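Sorting out the back room, part two

When I last wrote about the back room I had got as far as the window side and stopped. That was before the move of the desk, and before August, when it was too warm to do much in there after lunch. I have now done most of the rest, so this is where things are.

For anyone who missed the first post, we rent the upper floor of a building in Trerholm that used to be offices. It still looks like offices in places. The back room has plain white walls, an air-conditioning unit high up in the corner, white pipes along the top of one wall and a big white duct across the ceiling. We can't box any of it in under the terms of the lease and I have stopped wanting to. It takes up height that we weren't using. What it does mean is that tall furniture is difficult. The bookcase from the old flat fits under the pipes only if it stands well forward of the wall, and then you have a gap behind it that collects everything.

I started with the bookcase for that reason. It took a whole morning to empty. I had planned to do one shelf at a time and put each one back before starting the next, but the shelves were so mixed up that there was no point. There were cookery books in with bank statements, and a shoe box of phone chargers holding up a row of paperbacks. In the end I put the lot on the floor in the hall, on an old sheet, and sorted it there.

I used five piles: keep in this room, keep in another room, give away, recycle, and ask. The ask pile was for anything that might belong to Meron Alemayehu, who shared the old flat with us for three years and left in a hurry for a job up north. Some of her things came with us in the move by mistake and have been here since. She has been very patient about it. I sent her a list in the evening and she wrote back that she only wanted the dictionary, two folders of certificates and a blue jug, and that the rest could go. The jug turned up in the kitchen, where we had been using it for wooden spoons.

The give away pile went to the Degefa shop on the corner by the bus station. They take books up to a point. The man there looked through the boxes and handed back the travel guides, which were all too old, and a set of encyclopaedias with one missing. I don't blame him. The travel guides went in the recycling and the encyclopaedias are in the boot of the car while I think about it.

Paper was the slow part. I had thought of it as one job and it was really several. Anything to do with tax I kept, in one box, with the year on the lid. Manuals for things we no longer own went straight out. Manuals for things we do own I checked to see if they were online, and most of them were, so those went out as well. Letters I kept without reading, which is the only way I would have finished. I also found the original inventory from when we took the lease, which I had told the agent more than once that we never received. It was inside a road atlas. I have written to the agent.

With the bookcase empty I could finally measure properly. The space between the floor and the lowest of the pipes is fine for low shelving and not much else, so I decided to give up on the tall bookcase altogether and have two long low units instead. The ones I wanted were from Wurnell, and came to 1,265 with delivery. I looked at that figure for a few days and then bought two second-hand units for 400 from someone on the other side of town who was closing a studio. They are not an exact match. One is slightly deeper than the other, and the white is a bit warmer. I put the deeper one behind the door where you don't see them side by side.

The old bookcase has gone to my brother, who has ordinary ceilings.

Getting the new units up the stairs was harder than I had expected. They don't come apart. We had them on their ends round the turn in the stairs, with the doors taken off and a blanket over the banister, and there is still a mark on the wall on the first landing that I need to touch up before the next inspection. If you are buying anything like this second-hand, ask if it comes apart, and measure the narrowest bit of the stairs as well as the door. I had only measured the door.

I painted the wall before they went against it. It had been white already, but there were patches where the previous tenants had taken down a noticeboard and filled the holes with something shiny. I used the Vustilel trade matt, in plain white, two coats on the patches and one over the whole wall. It covers well and doesn't smell for long. My one complaint is the tin, which has a lid that bends the first time you lever it off and never goes on flat again. I decanted what was left into a jar and wrote the date on it for the landing.

Painting behind the vertical pipe in the corner was awkward. You can't get a roller in there and a brush leaves the back of the pipe dry where it faces the wall. I ended up using a piece of sponge on the end of a garden cane, held on with an elastic band. You would have to stand with your cheek on the wall to see the result, so I have left it.

Then I had an empty painted wall for nearly a week, and I liked it so much that I was slow to put anything back. I think a lot of what I had been keeping on shelves was there because there was a shelf. Once the things had been in boxes in the hall for a few days I found I could name about half of them, and the ones I couldn't name I didn't miss. A second load went to Degefa, smaller than the first. He took the encyclopaedias this time, but only to use as a display in the window.

What went back in was the books I use for work, the tax box, the sewing machine, the printer paper, a basket of cables with labels on them, and the games. The labels on the cables are masking tape folded over like a flag. I have tried the printed sort and they fall off. Masking tape goes a bit brown but it stays on, and you can write on it with anything.

I have kept one shelf empty on purpose. We'll see how long that lasts.

The last bits were the things that don't stack. Everyone must have these. Picture frames with no picture in them, presentation folders, a large book that is too tall for any shelf you own. In the old flat they lived down the side of the wardrobe. I had meant to hang the frames, but to do that I would need to decide what goes in them, and that is a separate job with its own pile. I also had an idea of fixing a narrow ledge to the wall to stand everything on. I got as far as buying the brackets. Then I found out that the wall sounds hollow in some places and solid in others, and I'm not drilling into it until I know what runs behind it, given how many pipes there are in front of it.

So for now they lean. I put the heavier ones at the back and the thin ones in front, and moved them about until nothing slid. The dark red one with the gold emblem on its cover stands upright better than I thought it would. Leaning things against a wall is supposed to look unfinished, but I have walked past them every day for a fortnight and it hasn't bothered me.

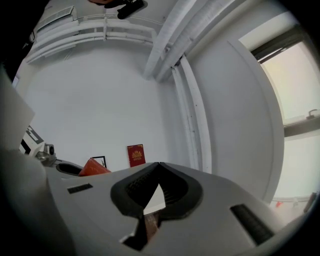 The brackets are in a drawer with the receipt. I'll ask the agent about the wall when they reply about the inventory, and if the answer is no then I'll take them back and get something that stands on the floor. After that there is only the cupboard by the door, and I haven't opened it yet.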